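# Long Press and Accidental Activation on a Touchscreen Sign-In Screen

Final report, mobile interfaces project course
Submitted by Hiwot Kassa
Feb 15, 2019

## Summary

This report covers the design and testing of a long press control for Linell, the sign-in application used on the shared tablets in the Gillow study rooms. The application had a single tap button for ending a session. Students reported that the button was easy to hit by accident, and that a session ended in this way could not be recovered. The project replaced the tap with a long press and tested how long the press should last. A hold time of 695 milliseconds was chosen for the final version.

## Background

Linell was written by an earlier student team and has been in use since the start of the academic year. It shows the name of the person who has reserved the room, the time remaining, and two controls. One control extends the reservation. The other ends it and releases the room to the next person on the waiting list.

Both controls are placed along the lower edge of the screen, which is also where most people hold the tablet. In December the support desk forwarded its log of complaints about the application. Of 122 entries, the largest group concerned sessions that had ended while the tablet was being picked up, passed across the table or leaned against something. Several of the people who wrote in had lost the room as a result.

A confirmation box was the first remedy considered. The earlier team had tried one and removed it. Their notes state that the box appeared in nearly the same place as the button, so a hand resting on the screen could dismiss it as easily as it had opened it. Moving the box to the center of the screen would have required changes to the layout code, which is shared with two other applications and was outside the scope of this project.

## Design

The operating system supplies a standard long press recognizer. It reports a press after a fixed time, provided the finger does not move beyond a small distance from where it first touched. Both values can be changed by the developer. The project used the standard recognizer throughout and did not write a custom one, on the advice of the course supervisor, so that the work could be maintained after the end of the term.

Three matters had to be settled:

- the length of the hold
- the distance the finger may drift before the press is canceled
- the feedback shown while the press is in progress

For feedback, a ring is drawn around the button and fills in the clockwise direction. If the finger is lifted early, the ring empties and a short line of text reads "Hold to end session." The wording was changed twice. The first version, "Press and hold," did not say what would happen, and the second was too long for the space in the largest text size.

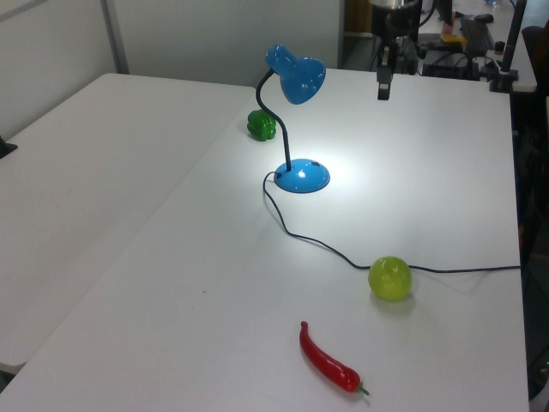
The drift distance was left at the system default. A smaller value was tried for part of the first test and was withdrawn. Participants who pressed with the side of the thumb were canceled repeatedly and concluded that the button was broken.

## Method

Testing was carried out in two parts. The first part measured whether people could end a session when they intended to do so. The second measured how often a session ended when they did not.

Forty students took part. Each was given a tablet with a test version of Linell and asked to complete a short list of tasks, including extending a reservation, ending it, and handing the tablet to the person administering the test. No participant was told beforehand that the button had changed. Two hold times were compared, 300 milliseconds and 695 milliseconds. The longer value was not selected for any theoretical reason. It came from a pilot run in which the hold time was adjusted with a slider until the members of the pilot group stopped triggering the button while handing over the tablet, and the resulting figure was retained without rounding.

Touch events were recorded with Famer, a logging library already available in the department. Famer stores the start time, end time and position of each touch. It does not store the contents of the screen, and no names were kept with the logs.

## Results

With the shorter hold, nearly every participant ended the session on the first attempt. Accidental activation was reduced compared with the original tap but was not eliminated. Most of the remaining cases occurred during the handover task, when the thumb of the person giving up the tablet stayed on the glass until the other person had a firm grip.

With the longer hold, no session ended by accident in the recorded trials. First attempts were less successful. Many participants tapped once, saw the message, and then held the button correctly. A few tapped several times in quick succession before reading the message. All of them completed the task without help.

One result was not expected. Participants who had used the older version of Linell were slower to discover the hold than those who had never seen the application. The Michalski questionnaire, which was given at the end of each session, showed the same pattern: experienced users rated the new button as less clear, although they also rated it as safer.

## Limitations

All participants were students at one institution, and all tests used the same model of tablet in the same type of case. The handover task was staged, and people may handle a tablet differently when they know that they are being observed. The test did not include anyone who uses a screen reader or switch control. A timed gesture can be difficult or impossible for some users, and this gap should be addressed before the design is applied elsewhere.

## Recommendations

1. Release the version with the 695 millisecond hold to all study room tablets.
2. Provide an alternative way to end a session from the settings menu for users who cannot perform the hold.
3. Display the "Hold to end session" message at all times during the first two weeks after release.
4. Review the support log at the end of the term and compare it with the December entries.

The source code for the test version and the Famer logs have been placed in the course repository. The change to the release version consists of one modified file and one new file for the ring animation.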